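¿Merece la pena ir a la feria de la sidra de Sutthorpe con niños y sin coche?

Publicado en junio · Viajes y fiestas locales
234 visitas · 2 respuestas

Hola a todos. Estamos preparando las vacaciones y nos han hablado muy bien de la feria de la sidra que hacen en Sutthorpe cuando acaba la cosecha de manzana. Iríamos mi marido, mis dos hijos (el pequeño tiene 6 años y se cansa enseguida, el pobre) y mi madre, que anda bien pero despacio. No vamos a alquilar coche. Mis dudas son si hay algo para los críos o es todo beber sidra, si se puede dormir en el pueblo o hay que irse a Stockdale, y si hace falta comprar algo con antelación. He visto una página que parece antigua y no me fío mucho de los horarios. ¡Gracias de antemano!

Respuestas (2)

Respuesta de una vecina de Stockdale

¡Hola! Nosotros vamos casi todos los años, así que te cuento con calma, y perdona si me enrollo, que es una fiesta a la que le tengo mucho cariño.

Lo primero, tranquila por los niños. Por la mañana es muy familiar: montan la prensa vieja en la plaza, la que lleva grabado el año 1932, y dejan que los pequeños echen manzanas y prueben el mosto recién salido. Luego hay un desfile con carros adornados con ramas y una banda que toca con más ganas que acierto, pero a mí me emociona igual. Los productores ponen las mesas a partir del mediodía, en la calle que baja al río, y ahí sí que es cosa de mayores, aunque siempre tienen zumo. La de Remari es mi favorita, seca y un poquito áspera; la de Farov es más dulce y a tu madre seguramente le guste más.

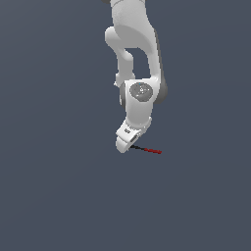 En cuanto a dormir, en el pueblo hay muy poca cosa, una posada encima de la panadería y un par de casas que alquilan habitaciones, y se llenan en cuanto empieza el verano. Yo buscaría en Stockdale, que tiene más oferta y está a 20 minutos en autobús. El día de la feria ponen más servicios, pero el último de vuelta sale a las nueve de la noche y va hasta los topes. Con tu madre y el pequeño yo cogería el anterior, que así vais sentados.

Para pasear y ver el desfile no se compra nada. Lo que se paga es la jarrita de barro para las catas, que se recoge en la puerta del ayuntamiento y luego te la llevas a casa (tengo ya el armario de la cocina lleno, mi hermana me riñe). La comida popular sí se reserva, en la misma panadería o por teléfono. Dan guiso de cerdo con manzana y pan, y de postre una tarta que no sé cómo la hacen pero he intentado copiarla varias veces y nada.

Ah, y llevad calzado que se pueda manchar, que la calle del río tiene mucha cuesta y si ha llovido se pone fatal. Tu madre irá mejor por arriba, por detrás de la iglesia, que es llano y hay bancos. ¡Que lo disfrutéis muchísimo!

A 6 personas les ha resultado útil · 1 comentario

Comentario: Lo de la tarta es que lleva las manzanas asadas del día antes. Mi suegra la hace así.

Respuesta de un usuario invitado

Yo fui una vez y me gustó, aunque mucha gente por la tarde. Llevad efectivo, en varios puestos no cogían tarjeta. Del autobús no te puedo decir porque fuimos en coche y aparcar fue un horror. El queso que venden al lado de la iglesia, buenísimo.

A 2 personas les ha resultado útil · Compartir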